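Brultau Guest House, annual fire and electrical walk-through
Date: 2 May 2020
Result: pass with 2 items to fix

1. Smoke alarms: OK
All sound on the test button. The one on the upper landing chirped twice afterward. Battery replaced during the visit.

2. Extinguishers: OK
Gauges in the green. Tags are good until September.

3. Outlets and cords: FIX
The extension cord in the Ukari room runs under the rug. Remove it. The bed can go on the other wall, next to the outlet.

4. Small appliances: OK
Plugs and cords checked for cracks and heat marks. Run one heating appliance at a time on this circuit. Descale the kettle, please.

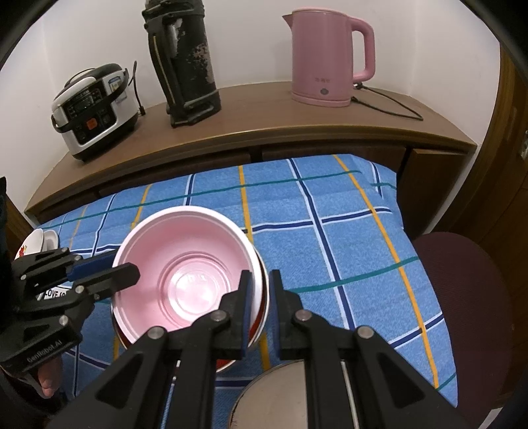 Item 4. Multicooker, flask and pink kettle.

The worn finish on the flask is cosmetic and has no bearing on the result.

5. Portable heaters: OK
One left in the house, in the Prundus room. Keep 3 feet clear on all sides. The old oil heater has been thrown out, as asked last year.

6. Doors and exits: FIX
The back door sticks at the bottom and needs planing. Guests must be able to open it with one hand. Room doors latch properly.
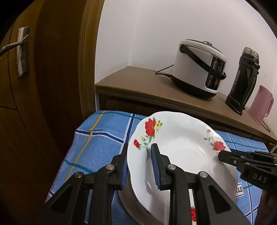

Keys to the inside doors should hang on the board by the desk, with a spare set in the office. The tag for the linen room is missing.

7. Hot water: OK
Set at 120 degrees. Relief valve tested, no drip.

8. Escape lighting: OK
The stair lights stayed on for the full 80 minutes. Log sheet signed.

Send a note to Okafor Inspections when items 3 and 6 are done. No return visit needed.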